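Section 4: Setting up a vacancy and sending it to candidates

You'll need a Justside login with hiring rights before you start. If your menu shows Timesheets and nothing else, you haven't got them. Ask your branch administrator, who will have been expecting you.

Posting a vacancy

1. From the home screen, choose Vacancies, then New. Leave the old vacancy you were planning to copy where it is for now. Copying is covered in Section 5 and brings its own troubles.

2. Type the job title as a worker would say it. "Formwork carpenter" gets found. "Timber Solutions Operative" gets you three weeks of silence and an email from a furniture shop.

3. Enter the site. Start typing and pick it from the list. Wurolcombe and Cistelholm are both loaded already, with their gate times and parking notes.

Note: Cistelholm appears twice, once as a yard and once as a depot. Labour goes to the yard. The depot is where the pallets live.

4. Set the pay rate and choose Hourly or Daily. The system won't question your choice. It will cheerfully offer a labourer a day's wage for every hour worked, and the labourer will cheerfully accept.

Caution: Once a vacancy is live, the rate is locked. To change it you must close the vacancy and post it again, which resets the applicant list.

5. Tick the licences and tickets required. Tick only what the site will check at the gate. Every extra box trims the list of matches, and a vacancy with the lot ticked is looking for a person who runs their own company by now.

6. Press Save as Draft. Read it through once with fresh eyes, or borrow someone else's.

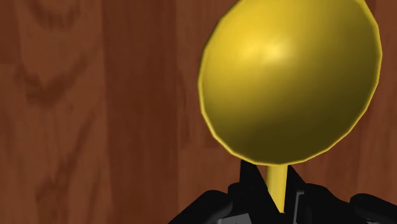 Wurolcombe branch asked whether drafts could be kept past the end of the month, as theirs kept vanishing while the client was still making up its mind. They can. Open the draft, choose Keep, and it will stay until you delete it or leave the company.

Sending it out

7. Open the draft and press Match. The list is sorted by distance from site, nearest first.

8. Remove anyone already placed. They show in grey, though the grey is a shy one – check the Status column if your monitor is getting on in years.

9. Choose Text, Email or Both. Text messages are cut at 249 characters, without warning and often in the middle of the start time. Put the start time first.

10. Press Send. A box will ask if you're sure. If the list holds more than 3000 names, it will ask again in capitals. Please take the second box seriously. It was added in November for a reason the whole Cistelholm yard remembers.

Caution: There is no recall button. The button marked Recall brings back candidates who have worked for you before.

When replies come in

Replies land in the Cao inbox, which is the speech bubble at the top right. A yes turns the name green. Anything else, including "yep", "yeah mate" and a thumbs up, waits for you to read it and mark it yourself.

11. Confirm each worker within 4 hours. After that the offer lapses and the name goes back into the pool, where another branch may have been watching it.

12. When all places are filled, press Close. Remaining candidates get a polite message. You can edit the wording under Settings, Messages, but please leave the apology in.

If Match returns an empty list, go back to step 5 and untick something.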